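Last updated: September
Valbona Hoxha and Danilo Layug, Wednesday

4.2 Bagging soft goods

Of the eight shop-floor chores in the Trekus set, bagging bread pleased us most. A roll squashes, rolls away and sheds crumbs, and people pick one up without a thought. We recorded 50 demonstrations with hand-held grippers and trained a single policy on them, with no extra tuning for the shape of the roll.

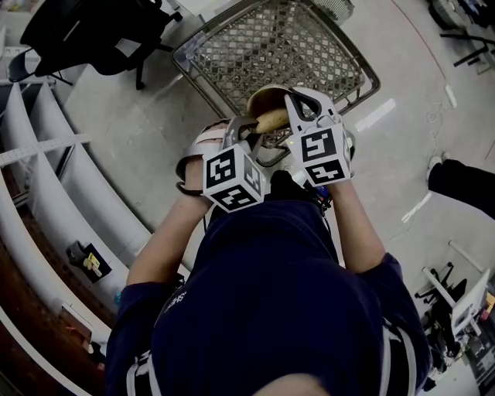

Figure 2. Handling a bread roll with two hand-held grippers, over a wire basket.

Soft food asks for two hands far more often than we had expected — and the policy learned this from the demonstrations alone! In Figure 2 the roll is clasped from the left and steadied from the right, partly inside the tan container, and our best runs copy that division of work closely. With one arm switched off, the same policy dropped the roll or pinched it flat in most trials. Can a machine pack the shopping yet? Bread, yes, at a gentle pace. Loose fruit still defeats it, and we return to that in Section 5.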